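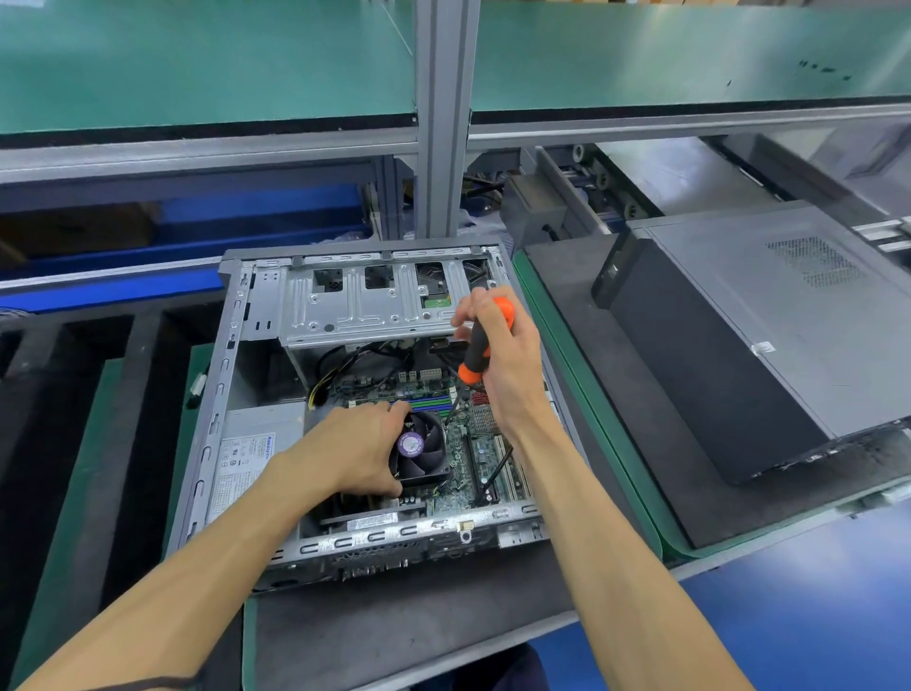

Jamila replied:
I don't agree that the last chapter is too sad for seven-year-old children. I read "The Ferry Bell" to my class in April and they asked for it again the next day. What they did not like was the long page about the flood.

saha_reads wrote:
My son cried when the bell was sold. I would keep it for age nine and up. The drawings are beautiful, but the text is heavy.

Chathurika A. replied:
Which edition do you have? Mine is the Gondach paperback and it has only 81 pages. The grandfather's letter is missing — I checked two times.

saha_reads wrote:
Hardcover, from the library. The letter is on page 11, before they cross the river.

Jamila replied:
Then we are maybe discussing two different books. Without the letter the ending is softer, I think. But I still say seven is fine, if an adult reads it aloud.

Chathurika A. replied:
I will look for the hardcover.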